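How to clean a composite granite sink

Composite sinks are tough, but the dark ones show limescale as a chalky white film. Most of that film comes off with things you already have in the kitchen. Set aside 27 minutes, most of it waiting.

What you need

White vinegar
Dish soap
Baking soda
A soft nylon brush
Two microfiber cloths
Food-grade mineral oil (optional)

Step 1. Clear the sink and rinse it with warm water. Get rid of crumbs and coffee grounds first, or you will be scrubbing them into the surface.

Step 2. Wash everything with dish soap and a soft cloth. Work in small circles and rinse well. Grease keeps the vinegar from reaching the scale.

Step 3. Mix 245 ml of vinegar with the same amount of water. Soak a cloth, lay it over the white patches and leave it for 15 minutes. Keep the vinegar off marble or limestone counters — it will etch them. Wipe up any drips right away.

Step 4. Lift the cloth and brush the patches lightly. On a drainboard, brush along the grooves and finish at the basin end. Scale collects at the ends of the grooves, so go over those twice.

Step 5. For tea or wine stains, make a paste of baking soda and water, leave it five minutes and rub it off with a damp cloth. Skip steel wool and scouring powder. They leave gray metal marks that are harder to remove than the stain.

Step 6. Rinse and dry the whole sink. If the color still looks dull, rub in a few drops of mineral oil and buff off the excess.

Hard water will bring the film back. Drying the sink at night slows it down a lot.

Written by Daichi Oshima 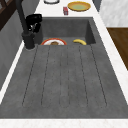 Charcoal gray sink with a grooved drainboard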